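3. Materiales y métodos

3.1. Área de estudio y selección de refugios térmicos

El trabajo se desarrolló en la cuenca alta del arroyo Skultemetti, un sistema de cabecera con régimen pluvial y estiaje marcado, en el que persisten poblaciones de anfibios de afinidad fría por debajo de su límite altitudinal esperado. Se consideró refugio térmico todo tramo de ribera, grieta o talud en el que la temperatura máxima diaria del sustrato se mantuviera por debajo de la registrada en la estación de referencia durante la totalidad del periodo seco. Esta definición es más restrictiva que la empleada por Mizuno en su inventario previo de la cuenca, donde bastaba con que la diferencia se observara en las jornadas de temperatura extrema.

La cuenca se dividió en dos sectores. El sector Gulwood comprende las laderas de umbría, con cobertura arbórea continua y afloramientos calizos fracturados. El sector Clurnance corresponde al fondo de valle, más abierto, con muros de contención antiguos y terrazas abandonadas cuyas oquedades son utilizadas por los adultos durante el estiaje. En total se instrumentaron 91 puntos, situados entre el cauce principal y la cota de 1,102 m. La asignación de puntos a cada sector fue proporcional a la longitud de ribera accesible.

3.2. Registro de temperatura y humedad

Cada punto se equipó con un registrador de temperatura de contacto y una sonda de humedad del sustrato, ambos protegidos de la radiación directa. El intervalo de lectura fue de 15 minutos. Antes de su instalación, los registradores se contrastaron en baño termostático a tres temperaturas y se descartaron las unidades con desviación superior a 0,3 °C.
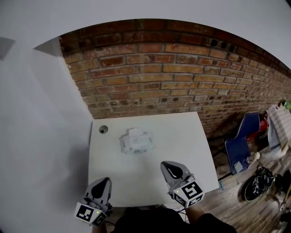 Figura 1. Mesa blanca junto a la pared de ladrillo.

La campaña comenzó el 27 de abril de 2025. Los registradores del sector Gulwood quedaron colocados en primer lugar; los de Clurnance se instalaron en mayo, una vez descendido el nivel del arroyo. Para homogeneizar las series se eliminó de ambos sectores el periodo anterior a la última instalación. Las lagunas de duración inferior a dos horas se completaron por interpolación lineal. Las de mayor duración se trataron como datos ausentes y no se imputaron.

En los taludes y muros se midió además la temperatura superficial en tres alturas, con el fin de estimar el gradiente vertical. Los materiales de construcción de mayor inercia térmica, entre ellos la piedra y el ladrillo macizo, amortiguan la oscilación diaria y retrasan el máximo, de modo que una lectura única a mediodía subestima la exposición acumulada de los individuos alojados en las juntas. El retraso se calculó por correlación cruzada entre la serie superficial y la del aire.

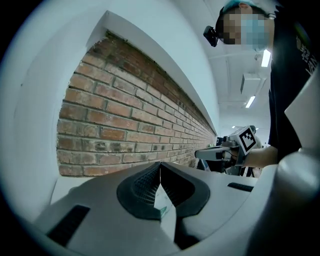
Figura 2. Aparejo de ladrillo con juntas de mortero y encuentro con el enlucido.

3.3. Muestreo de individuos

Se efectuaron recorridos nocturnos de longitud fija, de 100 m cada uno, siempre en sentido aguas arriba. Los individuos detectados se asignaron a clases de edad según la longitud hocico-cloaca y se liberaron en el punto de captura. No se aplicó marcaje permanente. La identificación individual se basó en el patrón ventral, comparado mediante el procedimiento de Yoshida, que emplea puntos de control en la región gular y resulta poco sensible a la postura del animal. Dos observadores revisaron de forma independiente todas las coincidencias propuestas y las discrepancias se resolvieron por consenso.

Todo el material en contacto con los animales o con el agua se desinfectó entre tramos. Se utilizaron guantes nuevos para cada individuo y calzado exclusivo para cada sector, a fin de limitar el transporte de esporas de quitridios. Las muestras cutáneas se tomaron con hisopo seco, se conservaron en frío y se procesaron en un único lote.

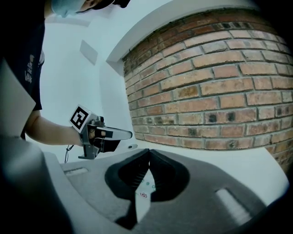

3.4. Análisis estadístico

La probabilidad de ocupación se modelizó mediante modelos jerárquicos de ocupación de una sola temporada, con la detección como función de la humedad relativa, la temperatura del aire al inicio del recorrido y el observador. Como covariables de ocupación se incluyeron la temperatura máxima media del sustrato, su amplitud diaria, la humedad del sustrato y la distancia al cauce. La amplitud y la máxima mostraron colinealidad elevada en el sector Clurnance, por lo que no se introdujeron de manera simultánea en ningún modelo.

Tras depurar las series incompletas se retuvieron 82 puntos. Los nueve restantes se excluyeron por pérdida del registrador o por inundación de la sonda. La exclusión afectó sobre todo a los puntos más próximos al cauce, circunstancia que debe tenerse en cuenta al interpretar el efecto de la distancia (véase el apartado 4.2). La autocorrelación espacial de los residuos se evaluó con el índice I de Moran, calculado por separado en cada sector.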